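Mavik bench notes, September, bag grasp again
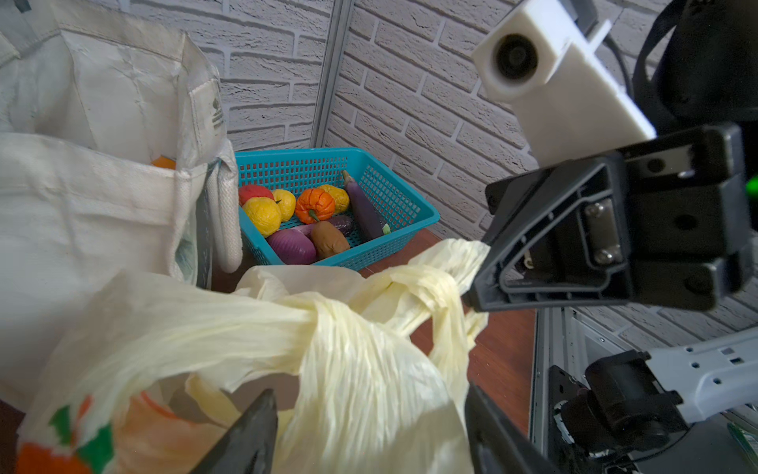
Yellow bag held by the handles, wrist view. Handles twisted.

Started 4 pm, Thandeka on the leader side, me on the laptop. Swapped the ribbed pads on before anything else. Old smooth ones let thin plastic slide out as soon as the arm lifted.

Setup: yellow bag on top of the white printed one, canvas tote left, turquoise basket of fake veg behind. Keep it like that for now. Basket stays where it is, Ileana uses the eggplant to check color between sessions and gets annoyed when it moves.

Close command was 800, way too hard, servo hot after a few tries and it starts to hum. Down to 778 and it holds the plastic without stalling. Dont go lower, at 760ish the handles creep.

11 tries on the yellow bag. 4 bad. Three of those same thing: one handle pinched, the other one missed, bag hangs open and swings. Last one was me, hit the wrong key and the arm parked itself mid lift. Not counting it against the pads but its in the log, so whatever.

Twisting the handles together first helps a lot. Thandeka does it by rolling the wrist a bit right after contact, then closing all the way. Tried to copy it and got it maybe half the time. Her wrist joint is smoother than mine, or she is just better at this.

Cable: still rubs at the elbow when the arm reaches far left toward the tote. Zip tie moved one hole down. Need a real clip, Hukau sells a printed one but shipping is silly, will draw our own.

Calibration drifted again after lunch. Wrist offset was off by a couple degrees, redid it, saved as renau_b. Do NOT load renau_a, it slams the base joint into the stop. Should delete it really.

To do
- shorter screws for the left finger, present ones bottom out befor the pad is tight
- try the canvas tote by its strap, same close value to start
- ask Ileana if the Urquijo power supply can come back to this bench, ours sags when both arms move
- wrist roll as a preset key?

Stopped at 7, left the arms parked and the supply off at the wall.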